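Drotham Beakers: read me first

Welcome, and thank you for taking an interest in our little collection! Drotham Beakers is a set of 1,762 pictures of coloured liquids standing in clear plastic beakers, large and small, put together at Statstead so that people can practise judging colour and fill level by eye (and by computer, if they prefer).

The oranges are my own favourites, I must admit, and they make up 138 of the pictures. They run from a pale, pinkish orange up to a really fierce one.

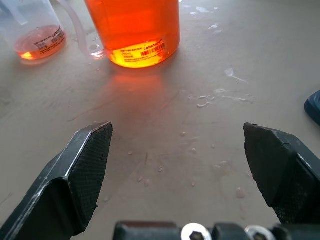 Each entry in the list gives the colour name, the beaker size and the fill level, in that order. Colour names were chosen by Jelle Willems and checked by Anikó Kerekes, who didn't always agree, so 86 entries carry two names with a slash between them. Please keep both if you can.

Labels on the beakers have been left as they were. Corrections are very welcome and go to Anikó, with the entry number please.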